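Notas de apoio: "Comprar automação para a copa: o que falta no orçamento"
Quarta-feira, sessão da tarde. Ter água à mão. Não passar dos 19 minutos.

## Abertura

Dizer logo ao que venho: não vendo equipamento e não sou contra comprá-lo. Faço orçamentos para refeitórios e copas de empresa e já vi três propostas de robôs para arrumar loiça. Nenhuma dizia quanto custa o primeiro ano completo.

Perguntar à sala quem já recebeu uma proposta deste género. Esperar pelas mãos. Se forem poucas, saltar a piada do catálogo.

## A proposta da Fustia

- Preço do braço: em destaque na primeira página.
- Instalação: "a definir após visita".
- Recolha de demonstrações: uma linha, sem valor.
- Manutenção: 3000 euros por ano, a partir do segundo ano.

Ler a terceira linha em voz alta, devagar. É aqui que quero gastar tempo. O fornecedor chama-lhe "fase de aprendizagem" e trata-a como se fosse o tempo de ligar a máquina à tomada. Alguém tem de fazer a tarefa à mão, com os sensores nos pulsos, muitas vezes, e essas horas saem do orçamento de pessoal de quem compra.

Mostrar o diapositivo e deixar a sala olhar um bocado antes de falar.

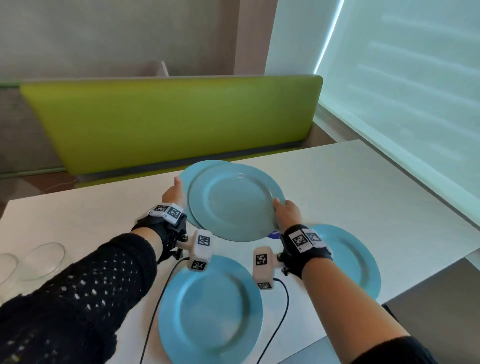

Duas mãos, quatro pratos azul-claros, uma mesa branca. Chamar a atenção para as correias pretas nos pulsos, com os marcadores quadrados, e para o cabo que passa por cima do prato mais próximo. Perguntar: em que rubrica entra isto? Na proposta da Fustia não entra em nenhuma. E quem paga a pessoa que tem os braços lá dentro?

## As contas que a Terura não fez

A Terura prometia que a copa ficava "autónoma" com cerca de 3000 repetições por tarefa. Parece um número sério. Pedi a lista das tarefas e responderam-me com um vídeo.

Perguntas a pôr no diapositivo seguinte:

- Empilhar e separar pratos é uma tarefa ou são duas?
- Se mudarmos de loiça, começa-se outra vez?
- O vidro está incluído? (A resposta que tive foi "numa fase posterior". Sem data.)
- Uma repetição falhada conta para o total? Paga-se na mesma?
- De quem são as gravações no fim do contrato?

A última costuma acordar a sala. Na minuta da Terura ficavam todas com o fornecedor. Ou seja, o cliente paga as horas, cede o espaço e entrega o material que vai servir para vender a máquina ao vizinho. Não exagerar no tom, mas dizê-lo.

## Alugar ou comprar

A Woldegiorgis aluga os conjuntos de pulso ao mês. Defendo o aluguer para quem só quer perceber se a ideia tem pernas para andar. Atenção a dois pontos do contrato: cabos e correias são considerados consumíveis, e a calibração é cobrada à parte por deslocação.

Comprar só faz sentido com várias copas e um calendário de uso já preenchido. "Depois logo se arranja o que fazer com aquilo" não é calendário. Tenho visto armários cheios desse raciocínio.

## O que eu poria no papel

1. Horas de operador, com valor e com nome da rubrica.
2. Espaço ocupado durante a recolha. Uma mesa reservada é uma mesa onde ninguém almoça.
3. Loiça partida. Rir se quiserem, mas orçamentar.
4. Critério de aceitação escrito: que tarefa, com que pratos, quantas falhas se toleram.
5. Cláusula de saída antes do segundo ano.

Sobre o ponto 4: a Trultunetti foi a única que aceitou discutir um critério por escrito. Mandou depois uma versão em que "sucesso" significava o prato acabar em cima da mesa, em qualquer posição. Recusei. Ainda estamos a negociar, por isso não dar a entender que a recomendo.

## Se perguntarem

*"Então não compra?"* Em agosto decidimos adiar. Volto a olhar quando uma proposta trouxer o primeiro ano preenchido de cima a baixo.

*"Mas o preço do braço está a descer."* Pode ser. As horas de pessoal não estão, e nas propostas que recebi era aí que faltavam os números.

Deixar no ecrã a lista dos cinco pontos durante as perguntas. As fotocópias da folha de custos estão na mesa junto à porta.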